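Drying Out a Damp Crawl Space Over a Weekend

I love this job! It's dirty and you'll be on your knees for most of it, but a dry crawl space makes the whole house smell better, and you can do nearly all of it with stuff from the hardware store.

Start with a humidity gauge. Mine is a little Wista, and I leave it under the house overnight before I touch anything. If it reads over 60 percent in the morning, keep going.

Next, look outside. Walk the foundation while it's raining (yes, really, take an umbrella) and watch where the water goes. My downspout was dumping right against the wall, so I added an extension and packed soil up against the block so it slopes away. Ruth Horrocks down in Mottram did only this step and her gauge dropped 25 points by November!

Now the floor. Rake out rocks and old lumber, then roll your plastic sheeting across the dirt. I used Fultex, the heavy kind. Overlap the seams by a foot, tape them, and run the edges six inches up the wall. Tape the wall edge too, and press it down hard with your palm.

Then set up the dehumidifier. Put it on two flat pavers in the middle, run the hose downhill to the drain or a pump, and set it to 50 percent. Come back in a day and see what the gauge says. It's so satisfying to watch that number fall!
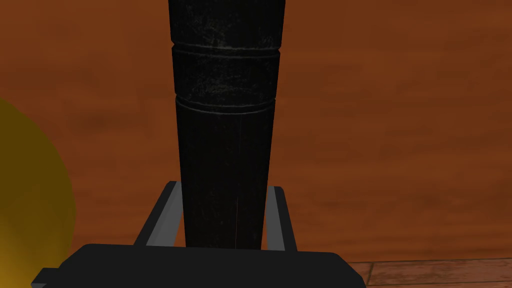

Should I close the foundation vents once the plastic is down?
Close them if you're running a dehumidifier, otherwise it will be pulling moisture out of the outdoor air all summer. Check your local code first, and if you have a gas furnace or water heater down there, talk to an HVAC tech before you seal anything.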